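Home » Community » Kitchen and Baking » Bread

My sourdough starter has gone flat since we moved house, can it be saved?
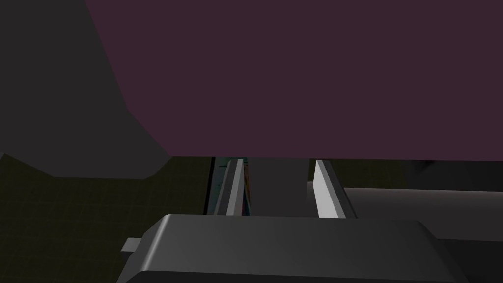 So I've had this starter going for nearly two years and it has always been a cheerful thing, doubling by lunchtime and smelling of apples. We moved to Billwood in April and it's been sulking ever since. I feed it the same as before, 60 grams of starter, 60 of flour and 60 of water, and all I get is a few bubbles and a layer of greyish liquid on top by the evening. The smell is more like nail varnish remover now. My last loaf weighed 851 grams and could have propped a door open.

The only things I can think of that changed are the water (much harder here, the kettle is already furry) and the flour. I used to get a stoneground one from the mill shop and now I'm on the Baltik strong white from the corner shop. The kitchen is colder too — it faces north and we don't put the heating on till teatime. Should I bin it and start again? I'd be a bit sad, it came from my old neighbour.

Posted by crumbly_jo

Don't bin it! Grey liquid and a nail varnish smell just mean it's hungry. I'd bet on the flour first. Stoneground has more of the bran left in, and starters love that, so going straight over to plain white is a bit like being put on toast and water. Mix a spoonful of rye or wholemeal into each feed for a week and see how it goes.

I'd also change the amounts. Keep back only 20 grams of the old starter and give it 60 of flour and 60 of water, so there's more for it to eat. Do that morning and night and keep it somewhere warmer. Mine lives in the oven with only the light on (put a note on the door, I once preheated it with the jar inside and I'm still cross with myself). Don't bake with it till it's doubling again, however tempted you get. When mine was off I used the spare for crumpets, and they were lovely.

Posted by Nông

It's the water. Get a filter jug, I've got a Jovilo one and never looked back.

Posted by tealeaf572

I'm going to disagree a bit with the one above — our water is hard as nails and my starter couldn't care less. Chlorine can bother them, so leave a jug out overnight if you're worried, but I wouldn't spend money on it.

Cold is my guess. Mine takes twice as long in winter. Try using water that feels just warm on your wrist and wrap the jar in a tea towel. And dry a bit of it on baking paper once it's lively, then crumble it into a jar. It keeps for ages and you'll have a spare of your neighbour's.

Posted by oldpeel105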